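### 3.2 Loudness handling in self-released albums

We collected 30 ambient and electronic albums issued by their own makers through the Laltley storefront, with a total of 400 tracks. Each track was taken in its lossless form and compared with the version served by the Ondent streaming player. Integrated loudness and true peak were measured over the full track, with silence at the ends left in place.

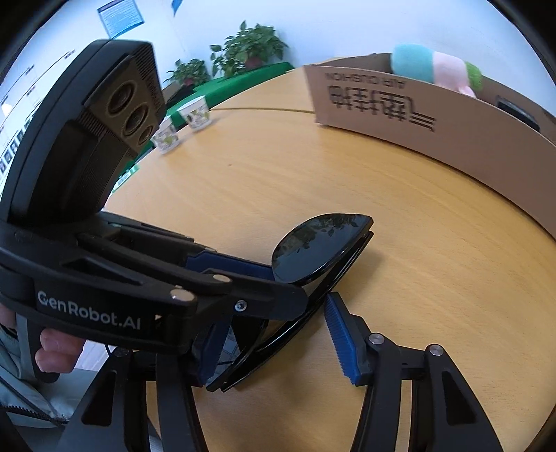 Why was silence kept in the measurement? The gating step in the loudness measure already drops very quiet passages, and trimming by hand would have changed the track length used for alignment.

On 22 albums the player applied one fixed gain to the whole release, so level differences between tracks were preserved. The remaining eight were adjusted track by track. In these, quiet interludes were raised to the level of the pieces next to them, and crossfades between adjoining tracks showed a step in level at the boundary. The step was largest on Cuautle, a continuous drone work split into short sections for sale.

Album tags were present in all files, so missing tags do not account for the split. Upload route may play a part: the track-adjusted releases had all been delivered through Addale, which sends each track as a separate item.

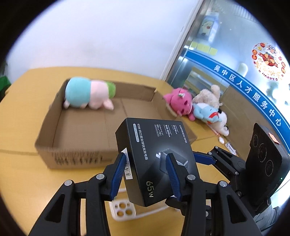 Figure 3. Boxed 65W UGREEN charger, held at a tilt.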